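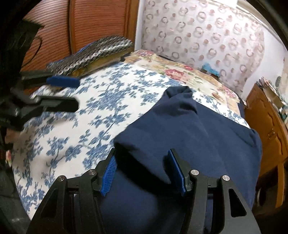 Quilt

From the Drindolside Household Wiki, bedroom section

A quilt is a bed cover made of layers, usually three of them, held together with stitching. There's a top, a bit of padding in the middle and a backing underneath. The stitching that goes through all the layers is the quilting, and strictly speaking a cover without it isn't a quilt at all, though I've given up correcting people at my own kitchen table. I've been looking after this page for years now and I still call half of my own covers by the wrong name.

What the word means

It comes into English from Old French, and goes back from there to the Latin culcita, a stuffed mattress or cushion. So the thing started out underneath the sleeper and somehow ended up on top! In Britain a lot of people say quilt when they mean duvet, which is a loose bag of filling that goes inside a washable cover. When duvets became popular here in the 1970s they were often sold as continental quilts, and my family never moved on from that. An eiderdown is another cousin, properly filled with the down of the eider duck and usually laid over blankets, and a coverlet or bedspread is mostly there to look nice and may have no padding whatsoever.

The filling

Cotton wadding is flat, heavy for its size and drapes well. Wool is warmer and springier and my favourite by a long way (it does need careful washing, more on that below). Polyester is light, cheap, dries fast and puts up with nearly anything, so most shop-bought quilts have it. Older ones can have all sorts inside. People used worn-out blankets, bits of old clothing, even an earlier quilt that had gone past mending. If you hold a thin old quilt up to a window you can sometimes see the shapes of whatever went in.

Patchwork, wholecloth and printed

Patchwork is what most people picture, with the top pieced together out of smaller bits of cloth. A wholecloth quilt has a top that's all one fabric, or a few lengths joined to look like one, and the stitching does the decorating. The north of England and Wales both have a long history of these, with feathers, spirals and leaves drawn out in nothing but running stitch. Strippy quilts have long bands in two colours going from top to bottom, and they're much quicker to make than they look.

Then there are printed quilts, and I'll stick up for them. The pattern is already on the cloth, very often flowers, and the quilting just holds it all flat. Roses are the great standby. I had one called the Lurkunwood on my bed as a child, with cabbage roses on it as big as dinner plates, and I wouldn't have swapped it for the finest patchwork in the county. Some have a border in a plainer colour, which makes the cover look finished and also gives you something to line up with the edge of the mattress.

On the bed

A cover wants to hang over by a decent amount at each side, so measure across the top of the mattress and then add the drop twice. Deep mattresses catch everyone out. A double quilt bought for my old bed barely reached the sides of the new one, and it now lives on the spare bed where it fits beautifully.

As for colour, a busy floral over a plain dark sheet works better than you'd think. Navy is good with pinks and creams, and it hides a multitude of sins between washes. If the wallpaper has a pattern too, I say go ahead – bedrooms are allowed to be a bit much.

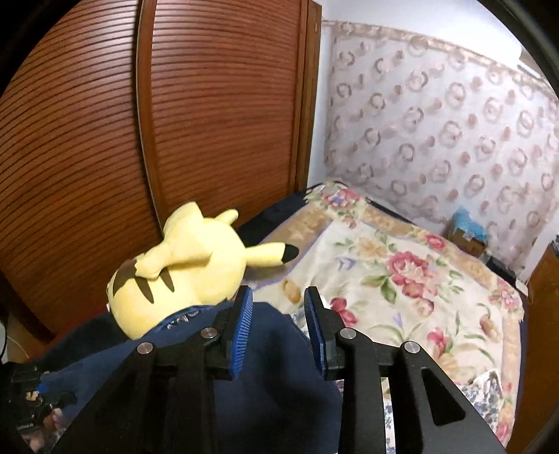

Washing and drying

Check the label first, and if it's an old quilt with no label, test a damp white cloth on every dark colour to see whether any comes off. Reds and navies are the usual culprits. Modern cotton and polyester quilts will mostly go in the machine on a cool, gentle wash. Wool filling needs a wool cycle or a bath of lukewarm water and plenty of patience. Never lift a soaking quilt by one corner, as the weight can snap the stitches. Scoop it up in both arms, or roll it in towels.

I dry mine flat over two lines, out of strong sun. A thick one can take 2 days in April, longer if the weather's sulking.

Storage

Clean, dry and somewhere air can get to it. A wardrobe shelf is fine, and so is a spare bed with the quilts laid flat on top of each other. Cotton bags are better than plastic ones. Refold along different lines every few months, or the creases wear into weak spots. My Koda (a very plain cream single, bought by post) has a permanent line down the middle because I left it folded for 18 months.

See also

Bedspread
Blanket box
Duvet
Eiderdown
Wadding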